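The second-hand phone is the best thing in mobile right now

November 2023
Greer Munro

Every autumn the phone world holds its big launches, and every autumn I get asked which of the new ones to buy. My answer this year is the same as last year, only louder: buy an old one! I don't mean a drawer relic with a cracked screen. I mean a two or three year old handset, properly checked over, with a fresh battery and a warranty. I think this is the most exciting corner of the whole market and it gets hardly any of the attention.

My own phone is a Deketti that came out 3 years ago. I bought it from a refurbisher called Zevosier in February, for 183 pounds, when the nearest new model in the same family was 306. I have tried both side by side and I had to check the backs to tell which was which. The new one takes slightly better photos of my dog at night. That's the list.

What changed is that phones got good and then stayed good. Ten years ago a two-year-old handset felt ancient, with apps that crawled and a camera you'd be embarrassed by. Now the screens are lovely, the processors are far quicker than most of us need, and several makers have stretched out their software support so that an older phone still gets its security fixes. The makers deserve credit for that – it can't have been an easy thing to agree to when your income depends on people upgrading.

Cameron Morrison, who writes a newsletter I like very much, argues that used sales will always be held back by trust. People worry about a tired battery, a locked handset, a seller who vanishes. He's right that the worry is real, and I've been stung myself (a bargain from an auction site that lasted until the first cold morning). But I think he underrates how quickly this is being fixed. Zevosier prints the battery health on the order page. My sister used a smaller outfit, Mangubat, and they sent her the results of 40 separate checks, which she read out to me over the phone with great delight.

I'd like the networks to join in properly. Walk into most high street shops and the refurbished phones, if there are any, live on a low shelf behind the cases. Put them by the door! Let people hold one. Offer them on the same contracts, with the same insurance, and stop calling them "pre-loved" in a voice that suggests a charity stall.

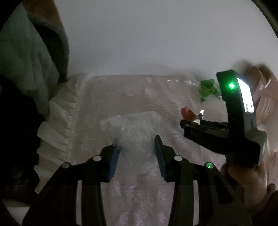
Packaging is the other place where refurbished phones could win people over. New handsets still tend to arrive in a handsome rigid box that goes straight in the wardrobe and stays there for years. A used one could manage with a lot less, and I'd be happy with that, but I would skip the clear plastic bag as well. Once it's crumpled up in a heap on the bedspread it looks like rubbish, and it's a poor first impression for something you've just spent good money on. A plain card sleeve would do nicely, with the battery figure printed on the front in big type. I'd pay a pound extra for that and tell all my friends.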